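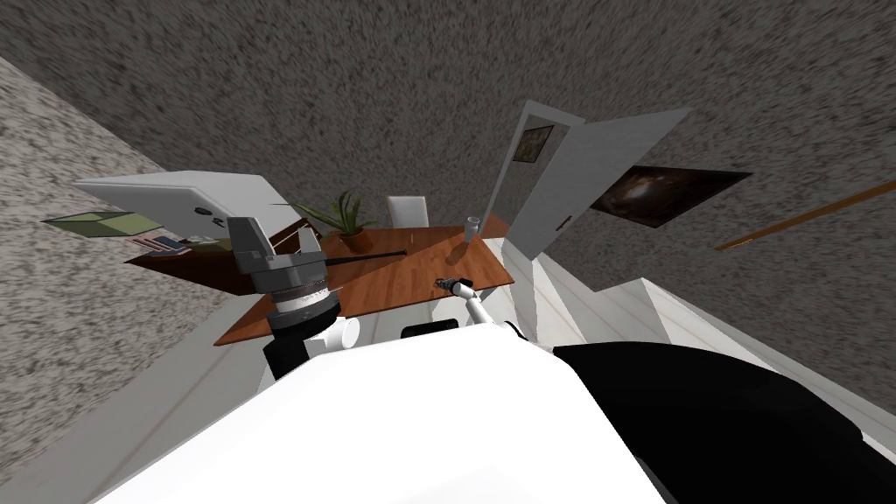 Posted by Viorica Chiriac, Trareck Simulation Safety, 2021-06-28

Our household robot drives itself into corners and stays there. It has 2586 logged faults to its name, most of them in simulation, where the furniture is cheap.

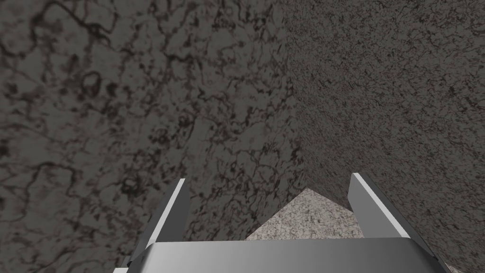
We need two fault testers, starting in August, 40 hours a week at our Birwood office. You'll replay bad runs, find the moment the planner lost the plot, and write it up in plain English. Patience required. To apply, send me a bug report you're proud of.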